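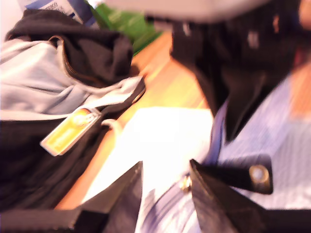 Packing Questions I Get All the Time

Last updated Jan 30, 2019

I'm Gisela Ibarra and I write about traveling with one small bag. The same questions land in my inbox over and over, so I finally put my answers on one page. If yours is missing, the contact form is at the bottom and I do read everything (slowly, sorry!).

Do you really only take a carry-on?

Yes, for everything except the year I hauled a box of ceramic tiles home from Mestora for my sister's kitchen. My usual trip is 9 days and it all goes in one soft bag that I can lift over my head without asking a tall stranger for help. That's my test, by the way. If I can't get it into the overhead bin myself, something comes out.

What clothes go in the bag?

For nine days I take three tops, two pairs of pants, one sweater, a dress that doesn't wrinkle and way too many socks. I wear the bulkiest pants and the sweater on the plane. Everything has to go with everything else, so my travel clothes are boring on purpose — gray, black, more gray, and then one loud scarf so I don't look like I'm on my way to fix somebody's printer.

I lay it all out the night before, go make tea, and come back and take one thing away. It's nearly always a top. I've never missed the top.

Rolling or folding?

I get more mail over this than anything else on the site! I roll T-shirts and pajamas, and I fold anything with a collar. Sweaters go flat along the bottom, where they pad the rest. I tried the method where you wrap all your clothes around one big core like a burrito, and it worked fine until I wanted a pair of socks in the airport.

What are packing pouches for? Can't I just put things in the bag?

Sure you can, and for years I did. Then I spent a layover in Pruitt sitting on the floor with my entire bag emptied out around me, hunting for a contact lens case. Now small stuff lives in small pouches. One for cords and chargers, one for medicine and bandages, one for bathroom things, and a flat one for paper (tickets, the hotel address written by hand, a photocopy of my passport).

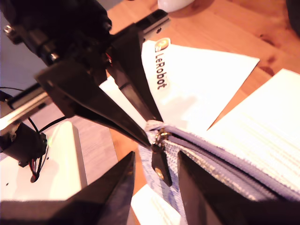 A zippered fabric pouch.

You don't need to buy a matching set. Pencil cases work. So do those zip bags that sheets come in, which I hoard. What matters more is that each pouch looks or feels different from the others, so your hand knows which one it found when you're digging around in the dark on an overnight train.

How much should I spend on a bag?

Mine cost $125 and I complained about it for a month. It's called the Uren and I've carried it for so long that the shop has stopped making that color. Before that I went through a string of cheap ones, and the zippers were what killed them each time. So if you're in a store, open and close the main zipper while you're holding the bag by one corner. If it snags there, it'll snag when the thing is stuffed full and your bus is leaving.

I wouldn't borrow money for a bag, though. If you travel once a year, use what's in your closet and spend the difference on dinner.

Wheels or no wheels?

No wheels for me. I go to a lot of old towns with a lot of old streets, and wheels on cobblestones at six in the morning make enemies. But my back is fine right now. If yours isn't, please get the wheels and don't let anybody with a backpack be smug at you.

How do you handle liquids?

I take as few as I can. Bar soap, bar shampoo, and a tiny tube of toothpaste. Sunscreen I buy when I get there. For face cream I fill a contact lens case, one kind in each side, and it lasts me the whole trip with a bit left over. Check the rules for your own airline and airport before you go, they do change, and I'd hate for you to lose a nice bottle of something on my say-so.

One tip that came from a reader: put a square of plastic wrap over the bottle's mouth before you screw the lid back on. I'd lost a good sweater to conditioner by then, but you still have time.

What about laundry?

I wash things in the sink every third night or so. Shampoo works as detergent, and so does the bar soap if you rub it in well. Roll the wet shirt up in a towel and kneel on it (yes, kneel) and you'll get out far more water than you ever could by wringing. Then hang it somewhere with moving air.

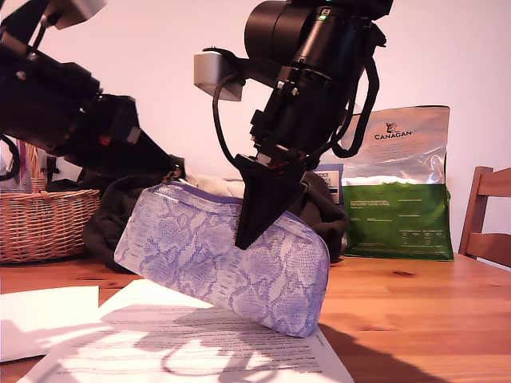
Socks are the slow ones. Thick cotton socks can still be damp in the morning, and I've walked through Suvow in April with one dry foot and one very cold one. Thin wool is my favorite now. It dries overnight and doesn't smell, and I only wish it came in more colors than brown.

If I'm staying anywhere longer than a week I look for a laundromat instead. You meet people, you sit down for an hour, and there's often a bakery next door.

Can I use your packing list?

Please do! Print it and cross things off with a pen. I keep the old lists in a folder, and when I get home I go back and mark what I never touched. Two trips in a row untouched and it's off the list for good. That's how I finally gave up the travel iron.

Do you pack differently for cold places?

A little. I add a thin base layer, gloves and a hat, and take out the dress. The coat I wear or carry, and its pockets count as luggage as far as I'm concerned. A big coat on a cold night also makes a decent extra blanket, and I've been glad of mine in more than one guesthouse with hopeful ideas about heating.

What about traveling with kids?

I don't have kids, so this is borrowed wisdom from my sister, who has three. She puts one full outfit per child per day in its own zip bag, underwear and all, and hands them out in the morning like lunches. The dirty clothes go back in the same bag at night. She also keeps one spare shirt for herself where she can reach it, and I gather that shirt has seen some things.

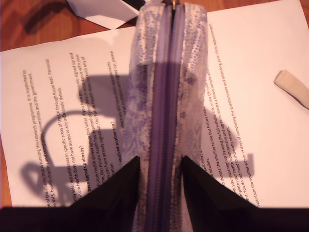
Purple pouch, zipped shut.

What's the one thing you always forget?

A pen. Every time. I own dozens and I have stood in so many lines with a blank customs form, smiling at the person behind me. There's now a pen tied to my paper pouch with a piece of kitchen string, and so far it has stayed put.

Do you sell anything?

No. There's no shop and no course. If a bag or a sock gets mentioned on this page, I bought it with my own money and you're free to ignore me.

May I send you a photo of my packed bag?

Yes, yes, yes. Use the contact form, tell me how long you're going for, and let me know what you're still arguing with yourself about. If you'd like me to put it on the site, say so in the message, otherwise I'll keep it to myself.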